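Toilet keeps refilling by itself in the middle of the night

posted by Kyu-ri Ko in Plumbing & Water

Hi everybody, long-time reader, first post. We moved into a place out past Grerkosstead in April and the upstairs toilet has a habit I can't figure out. Nobody has touched it for hours, and then out of nowhere I hear the tank refill. It runs for a few seconds and shuts off. Then it's quiet for a while and it does it again. The worst is at night, because the bathroom shares a wall with our bedroom and I'm a light sleeper.

Things I already know. There's no water on the floor and the ceiling under the bathroom looks fine. The toilet flushes okay, maybe a little weak. The tank has a Galico fill valve in it (the name is molded on top) and it looks pretty new, so I figure the last owners had trouble too and swapped it. I turned the little screw on top of the float both ways and all that did was change how high the water sits.

I do my bills and my house paperwork at the desk in the room next door, so I hear it all day as well.

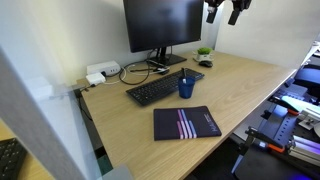 What got me to finally write this is the water bill. My usage went up by 600 gallons from one month to the next, and we haven't been watering anything or washing more clothes than normal. My husband thinks the fill valve is bad and wants to buy another one. I'm not so sure, because when it does come on it shuts off nice and clean. Could it be something else? I'm fairly handy but I've never taken a toilet apart, and I'd like to not flood the dining room.

Also, is it okay to just close the valve on the wall at night until I get to it? It's stiff and I'm a little scared of it.

3 replies

posted by tankhalfempty

Your husband is wrong, sorry to him. What you have is a flapper that doesn't seal. Water sneaks past it into the bowl so slowly you never see it, the level in the tank drops, the float drops with it, and the fill valve does its job and tops things off. The valve is the part making noise but it's the flapper that's leaking.

Easy to prove. Take the lid off the tank and put it somewhere flat where it won't get knocked over (they crack, ask me how I know). Squirt in some food coloring, blue or red, enough that the tank water is good and dark. Don't flush. Go do something else for half an hour and then look in the bowl. If there's color in it, water is getting past the flapper or the seat it sits on.

I did this at my mother's house and I had color in the bowl before I'd even put the bottle away. Hers had gone so soft that it left black stuff all over my fingers. If yours does that too, it's done, don't bother cleaning it.

To change it:

Close the shutoff on the wall, clockwise. Flush and hold the handle down so the tank empties. Unhook the chain from the handle arm. Pull the two ears of the old flapper off the pegs on the overflow tube. Take the old one to the store with you! They come in two-inch and three-inch and I have bought the wrong one twice. Before you put the new one on, run your finger around the rim of the drain opening. If it's gritty, wipe it down with one of those green scrubby pads, gently. Snap the new one on, hook up the chain, turn the water back on.

The chain is where people mess up. Too short and it holds the flapper open a hair. Too long and it gets caught underneath, and then you've got the same leak with a brand new part. Leave a little slack, half an inch or so. Mine has a bunch of extra links hanging off the end and I clipped them with wire cutters so they couldn't get under there.

I keep a notebook of every house repair with what I paid and what size the part was, and it's saved me more trips to the store than I can tell you. Write your flapper size down someplace you'll find it again.

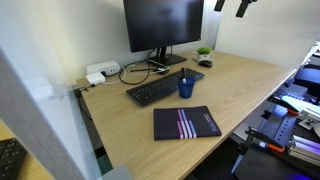 If the dye test comes up clean, look at the overflow tube, the open pipe standing up in the middle of the tank. Since you've been playing with that float screw, the water could be set so high that it's spilling over the top of the tube. You want it an inch or so below. And check the thin rubber hose that comes off the fill valve. It should clip to the top of the overflow tube and point down into it. If somebody shoved the end way down inside, below the water line, it can siphon the tank out a little at a time and you'd get the very same noise.

posted by Poduval

Had this. Bought the Clarnum universal flapper and it's been fine. Jiggling the handle does nothing, I jiggled mine all winter.

posted by mossyfaucet

Agree with the flapper answer. I only want to add something on the shutoff, since you said it's stiff.

Yes, you can close it at night. But if it hasn't been turned in years, don't put a wrench on it. Use your hand, and if it moves a bit, work it back and forth a little at a time. Old ones like to drip from the nut right behind the handle after you wake them up. Usually snugging that nut a quarter turn with a small wrench stops it — hold the valve body with your other hand while you do it so you aren't twisting the pipe in the wall. Put a dry paper towel under there and look at it again in the morning.

If it won't budge at all, leave it alone and shut the water off at the main for the flapper job. Find out where your main is before you start, ours was behind a shelf in the basement and I went looking for it with wet socks on.

And stop using those drop-in bleach tablets if you've got one in the tank. They eat the rubber.

Post back with what color your bowl turns!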